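Sticky black plastic on a molded case – how do I get it off without ruining the rest?

Posted in Cleaning & Care, Caltby Neighbors Help Board
11 March 2018

Damian Czerwiński

I have inherited, in the loosest sense, a black molded thing that I've been calling a case, because calling it "the black thing" was starting to annoy my wife. It spent nine years in a cupboard at my brother-in-law's place, next to the water heater, and it has come out of retirement tacky. Dust sticks to it. Cat hair sticks to it, and we don't have a cat.

It lives on the big pale table in our back room now. So far I've tried a damp cloth, which shed its fluff all over the corners, and dish soap, which gave me a sticky case that smelled of lemons.
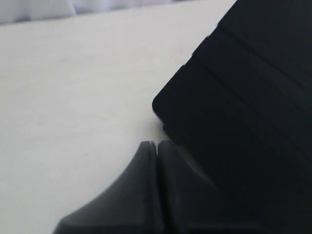
Stickiness is worst on top, as far as my fingers can judge, and the flat stretches aren't the real trouble. I can get a cloth onto those. What beats me is the two creases running slantwise across the top, and the little notches where they reach the edge. Everything I wipe off the panels moves into the creases and settles down for the winter. I've had a wooden toothpick in there and it came out looking like something from an archaeological dig, but the groove felt exactly the same afterward.

I looked in at the hardware store in Colau, where a man sold me a bottle of something for removing decals from boats. I haven't opened it. The label has a lot of red on it and I like the table. 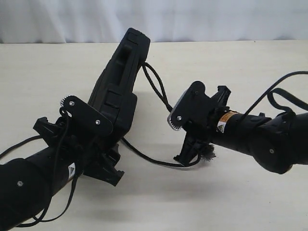 My other worry is liquid getting where it shouldn't. People online seem to own objects that can be dropped in a sink, and good for them. Mine has a thin black cable coming out of one side, up toward the end, so a bath is out of the question, and I don't want anything dribbling down in that direction either. The face is all ridges and sunken bits as well, with a long slot-shaped recess that would hold a puddle very nicely.

So: what takes off the tackiness, what gets into the creases, and is there anything I should keep away from the cable? I would like to finish with a case I can put down and then pick up again without a small tearing sound.

Marek Ďurica

Baby powder. Rub it on, knock it off, done. Works on flashlights.

Damian Czerwiński

Thanks, Marek. I tried a patch on the underside. It's now sticky and gray and smells like a nursery, on top of the lemons.

Žofie Mikuš

Powder only hides it, and on black plastic it doesn't even do that.

What you probably have is a soft-touch coating that's breaking down. Warm cupboards are very good at this. No amount of soap helps because the coating itself has gone gooey, so you either take the goo off or learn to love it. I did a radio and a pair of binoculars last November, and both came out fine, if a bit shinier than before.

Use rubbing alcohol on a cloth. Unplug whatever is at the other end of that cable first, and let it sit a while. Wet the cloth, never the case – no spraying, no pouring. Start somewhere you won't have to look at, because alcohol can haze some plastics and can take printed lettering clean off. Work in small areas and turn the cloth often, or you'll just be painting with old coating. Open a window. Keep it well away from the stove and anything with a pilot light.

For the creases, cut the bristles of an old toothbrush down by half so they're stiff, wrap one layer of thin cloth over them, and dampen that. Follow the groove in one direction and lift at the end. Scrubbing back and forth just packs it in tighter.

Around the cable, stop a finger's width short and use a cotton swab that's barely damp. Point that end upward while you're doing it so gravity is on your side for once.

And take the boat stuff back. Some of those removers will dull plastic for good, and I wouldn't want to see what one does to a tabletop.

Ľubomír Ševčík

Seconding alcohol. Use old T-shirt, not paper towel. Paper towel on goo becomes papier-mâché. Ask me about my camera bag.

Damian Czerwiński

Went with Žofie's method over two evenings. Setting it down for whoever finds this page with a sticky thing of their own.

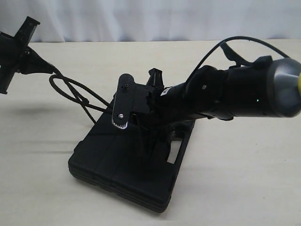

Case: white table showing through the handle slot.

What I did, in order:

1. Unplugged, window open, old sheet under my elbows. I tested a bit low down on the side and waited overnight. No haze.

2. Did the big flat faces first, with seven squares of T-shirt. Each one came away black, and I had a bad moment wondering how much case would be left by the end. 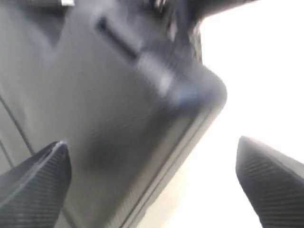 3. Creases with the sawn-off toothbrush, one direction only. Slow, dull, and the only part that impressed my wife. The notches needed a swab twisted to a point.

4. Ridges along the sides, same brush. I'd do these before the creases next time, as I had to go back over one corner.

5. Cable end last, pointing up, hardly any alcohol on the swab.

It feels like plastic again. The underside still has a trace of Marek in it. The boat stuff went back to Colau, where the man gave me store credit and a look.

Štefánia Charvát

Does this work on a steering wheel? Mine has been like this since summer and I've been driving in gloves.

Žofie Mikuš

Only if it's plastic or rubber, and test it underneath first. If it's leather, leave the alcohol in the cupboard and start a new thread.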